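# Chapter 7 – Beds as Surfaces

Beds get used for everything except sleep. Start there.
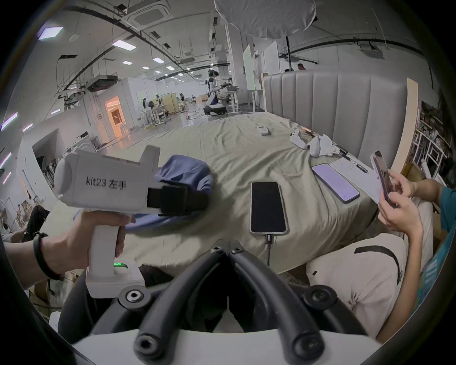 Phones, paper, pens, chargers, the washing that was going to be folded an hour ago. A bed is the biggest flat thing in most homes and it is nearly always free in the daytime. So things land on it. In Chapter 6 we dealt with tables and worktops, where the surface is hard and the edges are clear. Beds are different. Soft, low, sloping towards whoever is sitting on them. Objects sink, slide, vanish into folds.

By the end of the chapter you should be able to clear a bed of mixed small items, sort them, and leave the sheet flat enough to use. Also to explain why the order matters. That second part is where marks get lost.

## 7.1 What collects on a bed

Three rough groups. Learn them, they come back in 7.4.

**Flat things.** Phones, paper, notepads, magazines. They look safe. A phone face up on a pale sheet is easy to spot, dark screen or lit. The same phone under one fold of cotton is gone.

**Soft things.** Clothes, tissues, plastic bags, odd bits of fabric. These hide the flat things. A crumpled top dropped in the middle of the bed takes up far more room than it needs and you can't see what's below it.

**Long thin things.** Pens, cables, glasses with the arms open. They roll, or they catch. A charging cable is the worst of the lot – it hangs off the edge, it gets sat on, and when you pull the sheet it takes the phone with it.

Some items belong to two groups. A phone on charge is flat *and* long. Treat it as long until you have unplugged it.

## 7.2 Where the trouble comes from

When Gladys Cabrera wrote the first household notes for the Cavell course, beds got half a page. Make it, change it, air it. Fair enough at the time. Her later notes, the ones we still hand out, run to a good deal more and most of it is about daytime use.

Her main point is simple. People sit on beds to do things. They bring what they need and leave with one item, usually the phone. The rest stays. Next person does the same. By evening there is a layer.

Nayeli Ayala, working from homes in Skimham and later in Cáceres, asked people to write down every item they took off the bed before going to sleep. One month, July. The list came to 1611 items. Of these 482 were phones, chargers or cables, and 300 were paper of some kind – letters, notepads, receipts. Clothes made up most of the rest. She had expected clothes to come first by a mile and they did, but the chargers suprised her.

Two things to take from this:

- The small stuff adds up. No single item is a mess.
- Most of it is used again the next day, so putting it far away doesn't work. It comes back.

Keep the second one in mind when you get to storage.

## 7.3 The sheet itself

Wrinkles matter more than you'd think. A wrinkled sheet makes little valleys, and small objects travel to the bottom of them. Pens especially. A fitted sheet with good elastic stays flatter than a loose one but it still rucks up when someone sits on the side.

Colour helps or hurts. Pale sheets – cream, grey, soft green – show dark objects well and hide white ones. White paper on a white sheet, tissue on a white sheet, a white earphone case on a white sheet. All easily missed. If you are clearing a pale bed, run your hand over it as well as looking. Palm flat, slow, from the head end down.

The headboard is worth a check too. Padded ones with channels in them, the long vertical grooves, let small things drop down between the mattress and the board. Hair grips, pen lids, coins. Check the gap every time you change the sheet, not just when somthing is missing.

## 7.4 Order of work

The order below is the one used at Murkimon House and it holds up well. Practise it until you don't need the page.

1. Unplug. Any cable still attached to anything comes off first. Coil it loosely, lay it on the bedside table.
2. Lift the soft things. Straight up, don't drag. Shake once over the bed so whatever was inside lands where you can see it.
3. Pick up phones and other devices. Put them together, face up, away from the edge.
4. Stack the paper. Biggest at the bottom. Pens go on top of the stack or in a pot.
5. Rubbish. Used tissues and empty bags straight in the bin.
6. Hand check, then the gap at the headboard.
7. Pull the sheet flat from the corners.

Step 2 before step 3, always. Students swap these because the phones look more important. Then the shirt gets pulled, and the one phone nobody saw goes on the floor.

If someone is sitting on the bed, work round them. Ask before you touch the sheet on their side. Do the far side first and most people will shift over without being asked.

## 7.5 Somewhere for it to go

Clearing is half the job. A tray at the foot end, a shelf within arm's reach, a hook for the cable. Open shelves by the bed are good for things used daily and poor for anything small, so put a box on them. One box, no lid. Lids stop people bothering.

Don't label it yet. Labels come in Chapter 9.

### Before you go on

Use your own bed as it stands now. Write down everything on it, group by group, then clear it in the order given. Time both parts. Keep the list, you will need it for the drawer exercise in Chapter 8. If the bed is bare, wait until the evening and try again.

A note on the 1000-word write-up: it is due with the Chapter 8 work, and a list on its own will not pass.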